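The Bare Table

By the Flallow home desk
Thursday, January 18, 2018

Clear the table. All of it. Mail, keys, the bowl of dead batteries, the candle you never light. Then leave it alone for a week.

That's the pitch from Grodlow, a two-room shop on Azar Street that sells secondhand tables and not much else. Pale tops mostly. Prices start at 50 dollars and the big ones go for 1,000. They've been at it since June and the waiting list for plain white is already silly.

I tried it at home. Day one, fine. Day two, a coat. Day three I was eating dinner around a box of lightbulbs and had to start over – my own fault, no hooks by the door.

Pale tops are fussy, mind you. A matte gray-white surface looks different from one end to the other depending on the light, bright near the window and dull where a shadow falls. You notice it once the junk is gone. You also notice every ring and crumb, wich is sort of the point.

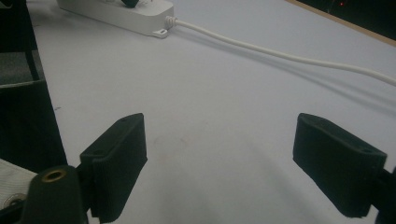
Cleaning is simple. Damp cloth, drop of dish soap, dry cloth after. Skip the scrubby side of the sponge, it leaves shiny patches on a matte finish and they dont come out. Put felt under anything heavy. Lift, never drag.

And where does the stuff go? A tray. One tray, on a shelf, not on the table. Mine is a Usesora, six inches deep, too deep probably – things sink. Empty it Sundays.

Week two now. The mail is in the tray. The coat has a hook. The lightbulbs are still on a chair and I'm working on it.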